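Subject: Re: [drelgate-makers] Clearing the work table before May
List: Drelgate shared workroom

Two replies in one, as I was out when the first message came through.

> Could whoever was last at the long table say what is staying out and
> what can go back in the cupboard? I'd like to start cutting the
> Trultotport banners in May and I need the whole top. Also, does anyone
> know if the striped cloth is for dusting or if it belongs with the
> fabric scraps? I don't want to cut it up by mistake.
>
> Last thing – the McGrath order. Did we ask for 2 rolls of backing or 6?
> The slip I have says one number and the wall list says the other.

The cloth is a dust cloth. Please don't put it in with the scraps. I know the one you mean, white with thin pale blue and gray stripes, and it was still out when I was in there:

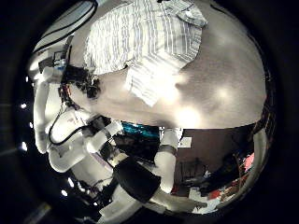
The striped cloth, left folded over.

It can go through the wash with the other cloths and then live on the hook by the sink. If we want to stop mixing these up, I'd suggest a dab of laundry marker in one corner of every cleaning cloth. I can do that the next time I'm in. The scraps are all in the two lidded bins and none of them are meant for wiping anything.

On the McGrath order, it was 6 rolls. The slip saying 2 is from the earlier order, which we canceled. I have the confirmation in my mail and will forward it. Delivery is to the side door, any time after 9 in the morning. Someone has to sign.

As for the table, most of it can be put away. The long rulers go flat on the bottom shelf, and the Flukelel glue has to stay upright or the caps leak. I moved the open tub into a tray already. We have one box of 2000 pins that hasn't been opened and another with maybe a third left, so please finish the open one first.

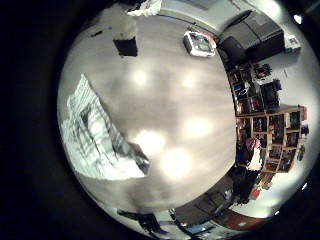
Paper is the part I would leave until you and I have both looked at it. Some of the patterns are still in use, and the ones for the banners haven't all been copied. I'd hold on to any marked-up sheet like the big white one with the dark lines and blotches on it until we've checked it against the folder. If it turns out to be an old version it can go in recycling. The small white box up on the ledge can stay where it is, it's not in your way for cutting.

The banners are 50 inches wide before hemming, so you will need the table pulled out from the wall to get around the far side. It takes two people – the legs catch on the floor strip. I can help in the evening, after 6, if you let me know the day before.

One more item for everybody: the good shears were in the paper drawer again. They are for fabric only. The paper scissors have the orange tape on the handle.

--
To leave this list, send a blank message with "unsubscribe" as the subject.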